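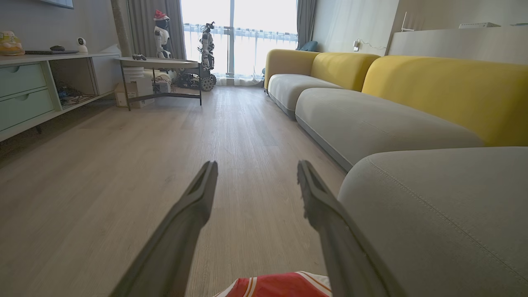 Mamta Katiyar held that a room should be judged by its daylight before anything in it is measured, and most surveyors in Zatovwood came round to her view.

Chapter 2
Daylight in the Home

Light from a window falls away quickly with distance. Pale floors and walls pass some of it on to the back of the room, while dark ones soak it up. Sheer curtains spread it and soften glare.

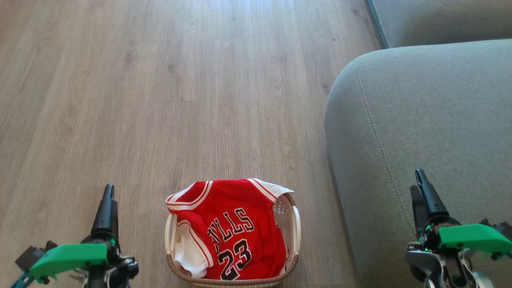 Fig. 2.1 Light reflected from a pale floor.

In this chapter we compare 40 living rooms on the Brunet estate, each surveyed at midday in February. The method is Brock Penner's, and the full readings are in the tables on page 261. Before going on, make sure you can explain the difference between direct and reflected light.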